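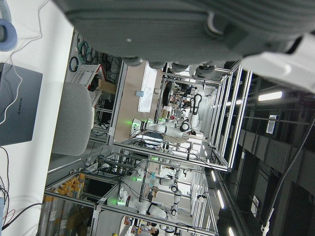
Open Day at the Primmont Robot Hall: Your Questions
The robot hall at Primmont opens its doors to visitors again, and we can't wait to show you what goes on inside! If you have walked past on your way to the Trondport bus and wondered what all the humming is, this is your chance to come in and look. The white arms stand in rows of aluminum-framed workstations, and when you see a green light glowing at the base of one, that's a good place to stop and ask the operator what it's up to. Please read through the questions below before you write to us. Last updated Nov 9, 2021.

How many people can come?
172 across the whole day. We set that number after the September open day, when the aisles got so full that people at the back saw mostly coats. Booking is free, and each booking covers up to 5 people.

How long does a visit take?
The guided round takes two hours. You're welcome to stay longer in the entrance area, where there's coffee and a table for talking with the team. (People do stay. Last time a retired machinist from Tusport was still discussing gear wear with us when the lights went off in the hall.)

Who leads the rounds?
İlker Avcı leads most of them. He has worked on the arms at Primmont for years and he loves questions, the odder the better. A colleague takes over for the late group.

What will I see running?
It depends on the day, and that's part of the fun. The cells are used for real work, so you may catch an arm in the middle of a long run of pick and place, or you may catch two engineers frowning at a monitor. Both are worth watching! The one demonstration we always plan for is the conveyor, which comes near the end of the round. It pairs an arm with a hand that has four fingers and a thumb, and the job is to deal with packages wrapped in clear plastic.

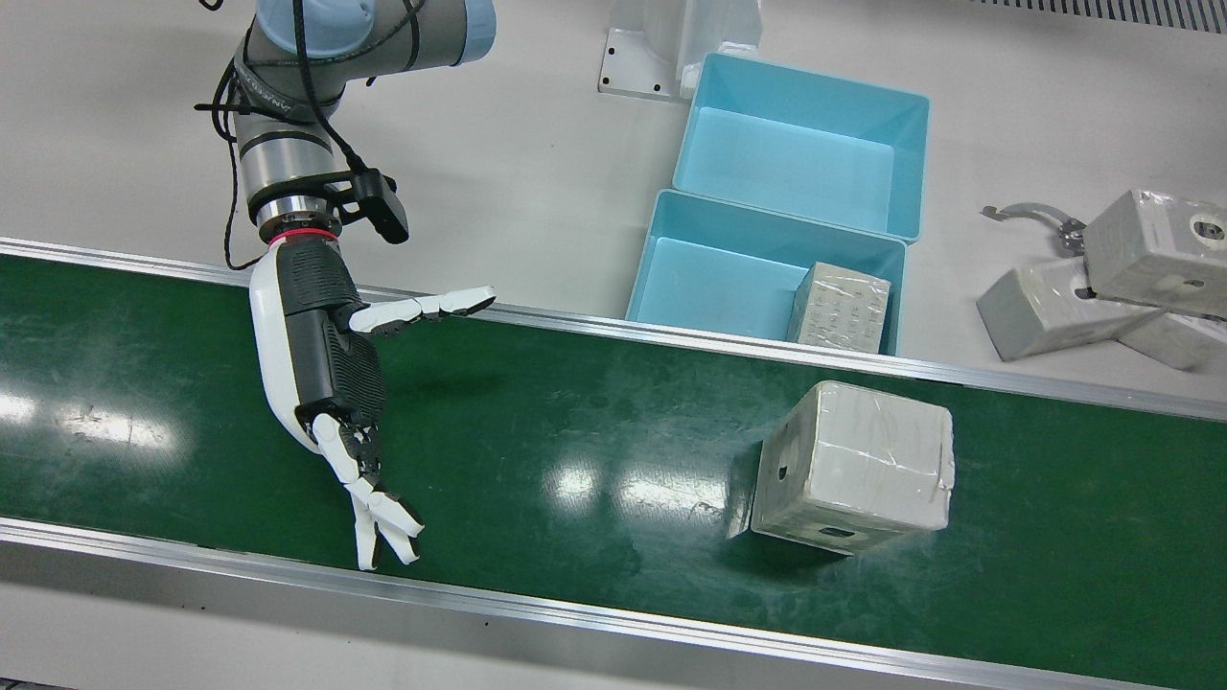 Wrapped packages are a great test. The film wrinkles and catches the light, and every package wrinkles in its own way, so a grip that works on one can slip on the next. Misses happen in front of visitors and we leave them in. İlker will usually pause after one and ask the group what they would change, and some of the suggestions from September are now on our list to try.

Why use a hand with fingers when a simple gripper would do?
Often a simple gripper is the better choice, and you'll see those too. A hand gives you more ways to hold an awkward shape, but there are many more joints to control and many more things to go wrong. Ask to hear both sides. There are strong feelings about this in the building.

Can I touch the robots?
Not the ones in the cells or at the conveyor, sorry. In the entrance area we put out a spare Başaran practice arm with its power off, and you can bend every joint on it by hand. It's heavier than you'd think.

Is it suitable for children?
Yes, from age eight up, with an adult. Younger kids tend to find the waiting hard, and there are cables you need to step around.

What should I wear?
Flat, closed shoes. Tie back long hair and leave scarves in the cloakroom.

May I take photos?
Yes, without flash. Please keep monitors out of your pictures, and ask before you photograph staff.

Can I get around the hall in a wheelchair?
The main aisle is wide enough and has no steps. Tell us when you book and we'll clear a spot at the conveyor with a good view.

I've booked but can't make it. What now?
Reply to your confirmation email with the word "cancel" and we'll offer your places to the waiting list, which fills up fast.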